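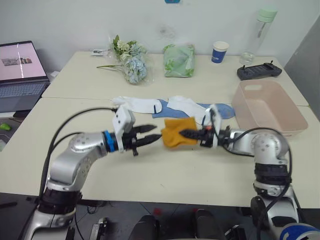
About Lirnomen

Lirnomen is a small laundry and folding service in Clamlow. We wash, dry, sort and fold clothes for families, guest houses and two sports clubs in the town.

The company was started in May by Ayanda Mofokeng and Manouchehr Nazari, who met when they both worked in the linen room of the Zadmont hotel. Today we are 4 people, and we serve homes on both sides of the river.

Our specialty is the small things. Many laundries are good with sheets and shirts, but the socks come back in one big bag and the customer must find the pairs at home. With us every sock is laid on the table, matched by color and size, and folded together with its partner. Small cloths and towels are folded separately and go on top of the bag, so they are easy to find.

If a sock has no partner, we keep it for 20 days with the name of the customer. Very often the second one arrives with the next wash – usually it was hiding inside a pillowcase.

We use a mild soap without perfume. Wool is washed by hand on Wednesdays. Please tell us before if somebody in your home has sensitive skin, and we will do an extra rinse for no charge.

You can bring your laundry to our shop on Ebihara Street, next to the shoe repair, or ask for a pickup. Bags should be closed and have your name on them. For questions about prices or lost items, please ask for Manouchehr.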